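Feb 1, 2018. Bench 2, the Plergate hand tools.

Finger swap on the one that kept dropping things. I had put this off since the Whiteley order came in, on the theory that the grip might get better by itself. It had all of last week to do so and declined.

Old fingers off, four screws, one of them already rounded by a previous owner of this problem (me, last April). New fingers on. The carriage underneath had enough grit in it to plant something. Wiped it down, one drop of Surnora oil on each rail, ran it open and shut by hand until it stopped complaining. There is still a small tick near full open. I have decided it's a feature until it gets louder.

Travel now measures 78 mm full open. The drawing says 87. I spent a good while looking for the missing 9 before I noticed that the drawing is for the long carriage and we have never owned a long carriage. Wrote SHORT on the drawing in red. It should have been there from the start.

Re-stuck the marker squares, one per finger. The left one had a corner up and the width readout was jumping whenever the corner flapped. Pressed both flat with the back of a spoon and left them under tape over lunch. Checked the IDs against the config file this time before closing up, having learned that lesson in the usual way.

Then the dustpan. It's a miserable thing to hold, all the plastic out at one end and a long handle at the other, so if the fingers can keep it up they can keep up most of what we give them.

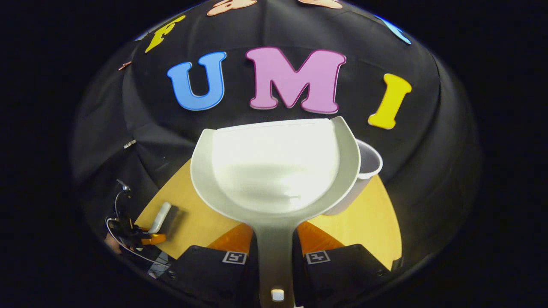
Zumuvdale wrote back that the dustpan proves very little if the pads are fresh out of the bag, that new pads will hold anything for a day, and could we please repeat it once they have some dust on them. Also that they want the width logged on every close. Fair on both counts, annoying on both counts. I'll leave the pads alone and do it again Monday.

Settings as left tonight:
Return spring on the second hole. Third hole is too stiff for anyone's thumb after an hour.
Finger screws snug, with thread lock on the outer pair only.
Width zero taken with the fingers closed on nothing. If you take it closed on a cup, as happened once, everything afterward is a cup too narrow.

To do: order 8 more pads, find out who has the small hex driver, listen to the tick again.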